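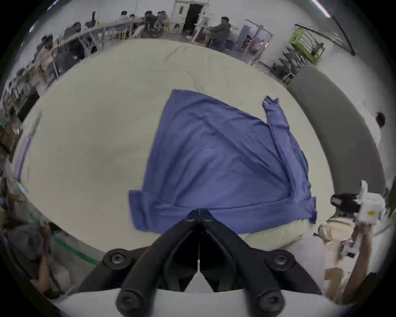 *Blue long-sleeved shirt, spread out on the table.*

## Softener set to 17, laundry still stiff, lab says 218

**drumlin_k**

Cotton shirts have been coming off the line stiff since March. Towels too, though I care less about those. I suspect the softener, so this is going in Water Treatment instead of Laundry. Mods can move it.

Setup:

- Metico single tank, metered, 1 cubic foot of standard resin, 2 years old
- Small community well system, Sarnar side of the ridge
- Household of four, top-load washer, warm wash, cold rinse
- Luvia powder, one level scoop, no fabric softener

Escobar Plumbing installed it and programmed the hardness at 17. I sent a raw water sample to a lab last month and the sheet says 218. Obviously those aren't the same number. Do I reprogram to 218? The controller stops at 99.

**ferrule**

Don't. Different units. The lab reports mg/L as calcium carbonate and the controller wants grains per gallon. Divide by 17.1 and you get 12.7 grains. Your installer set it high, and you are regenerating more often than you need to. Set it to 13 and save the salt.

Stiff laundry on a correctly working softener is nearly always a detergent or rinse problem. Powder at a full scoop in soft water is too much powder.

**Kamarul Nasution**

Before anyone changes the setting: what does the sheet give for iron? If the lab number is raw hardness and there is iron in it, 17 may be a compensated figure and perfectly correct.

**drumlin_k**

Iron is 1.0 mg/L. Manganese "not detected." pH 7.4. I didn't know iron was relevant, there's no staining in the sinks.

**Kamarul Nasution**

Then 17 is right. The usual allowance is 4 grains for each mg/L of dissolved iron. 12.7 plus 4 is 16.7, rounded up. Whoever programmed it did the arithmetic and didn't write it down for you.

No staining is what you'd expect if the softener is taking the iron out. It also means the iron is going onto your resin.

**ferrule**

I'll withdraw the 13. I still don't think the setting is the problem. At 17 or at 13 the water out of a working unit is soft. The setting only decides when it regenerates.

Has anyone tested the water *after* the softener? Everything posted so far is raw water.

**pantry_shelf**

Came here from Laundry. Line-dried cotton goes stiff in soft water too. The fibers dry without being moved and they stick to one another. Ten minutes in the dryer on air only, then hang. If the shirts soften up with that, you can leave the plumbing alone.

**drumlin_k**

Line drying hasn't changed, same line for years. The stiffness is new. It's worst at the cuffs and the placket, where the cloth is doubled. Will test after the softener tonight.

**millrace218**

Doubled cloth holds more rinse water, so whatever is in the rinse water ends up there. Fits hardness, also fits leftover detergent. Doesn't separate the two.

A test that does: take one clean stiff shirt, put it in a bucket of warm water with no detergent, work it by hand for a minute. Suds mean residue. No suds and cloudy water, look at hardness.

**drumlin_k**

Results, 9:40 pm, drop kit, cold kitchen tap (softened):

- First draw: 6 grains
- After running five minutes: 5 grains
- Outside spigot, not softened: 13 grains

Bucket test: hardly any suds. Water went slightly cloudy.

**ferrule**

A healthy unit should give you under 1. So it isn't the powder. Fine.

Next question is whether it is bypassing or exhausted. Check that the bypass valve is fully in the service position – a partly turned bypass gives exactly this sort of steady in-between number. Then run a manual regeneration and test again in the morning before anyone showers.

**Kamarul Nasution**

Agreed on the order. Also post the salt dose and look at the brine tank. At 6 pounds per regeneration you can count on 20,000 grains or so from a cubic foot. Four people at 60 gallons each is 240 gallons a day, times 17 is 4,080 grains. That gets you under five days between regenerations. If the unit is going longer than that, either the meter isn't counting or somebody set a different capacity.

**drumlin_k**

Bypass is fully in service. Salt dose is 6. Capacity in the menu is 30,000. Last regeneration was six days ago. Salt level is above the water line, no bridge that I can find with a broom handle.

**Kamarul Nasution**

There it is. 30,000 is the capacity at 15 pounds of salt. At 6 pounds you don't have it. The controller thinks it has a third more than it does, and you spend the last couple of days of each cycle on hard water.

Set capacity to 20,000, leave hardness at 17, leave salt at 6.

**millrace218**

Not convinced that covers it. If the capacity has been wrong since the install, why did the stiffness start in March? Two years of iron at 1.0 is enough to foul resin. I'd run a resin cleaner through it before touching any numbers, otherwise you can't tell which change did it.

**ferrule**

Opposite order for me. The capacity is wrong on paper no matter what state the resin is in. Correct it first, then clean. I'd do both in the same week and not worry about attribution.

@drumlin_k did anything change in March? Power outage, someone in the menus?

**drumlin_k**

Power was out for most of a night in early March and I reset the clock afterward. I don't remember touching capacity. Can't rule it out, the buttons are small and I was holding a flashlight.

**Kamarul Nasution**

Some controllers go back to a default if you hold the wrong pair of buttons. I don't know whether the Metico does. Either explanation works.

**drumlin_k**

Changed capacity to 20,000. Manual regeneration at 2 am. Kitchen tap at 6:30 am: 1 grain on the first draw, under 1 after running. Same reading four days later, just before the next regeneration was due.

Washed two loads since. Shirts are better, cuffs still a bit boardy on the older ones. Down to half a scoop of Luvia.

**pantry_shelf**

The older ones have months of mineral in them. Soak in warm softened water with a tablespoon of citric acid per gallon for an hour, then a normal wash. Spot test the colored ones on an inside seam first. Don't put chlorine bleach anywhere near that bucket.

**millrace218**

And run the resin cleaner anyway. With that much iron I'd do it every three months.

**ferrule**

Every three is overkill for 1.0. Twice a year, plus whatever the iron-grade salt picks up.

**millrace218**

Twice a year is how I ended up buying resin. Bottle costs less.

**drumlin_k**

Cleaner is ordered. Will post another hardness reading once it's been through.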